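My Year Without Recipes, Month Four

In December I gave away 62 cookbooks. Reginald Dunleavy from the Primdale library sale took them off my porch in a garden cart and did not look grateful. I kept one, a spiral-bound church thing from Ferstead with 16 ways to set fruit in gelatin, for sentimental reasons and because he refused it.

The plan was to cook from what I know. What I know, as of April, is soup.

I also know that lime fixes soup. So does salt, but salt doesn't make you feel like a person with a travel history. I have now put lime in lentils, in chicken and rice, and in a potato thing that my sister ate standing up so she could leave faster. She lives in Nummont, a long drive for a potato thing.

My old recipe file, the one on the laptop, has 1,366 entries. I checked. I had cooked 58 of them, and nine of those were banana bread.

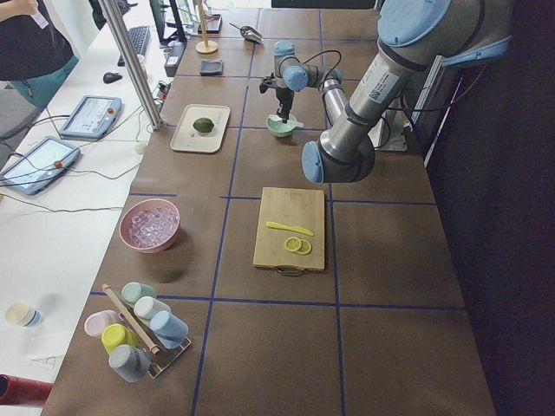 Some of what I miss surprises me. I miss the little paragraph at the top where the author claims her husband isn't normally an eggplant person. I miss being told to reserve a cup of pasta water and forgetting to. When dinner went wrong I used to have someone to blame, usually a woman in linen.

Next month I'm going to try bread. My neighbor says you do it by feel. I've felt her bread, and I may borrow a book.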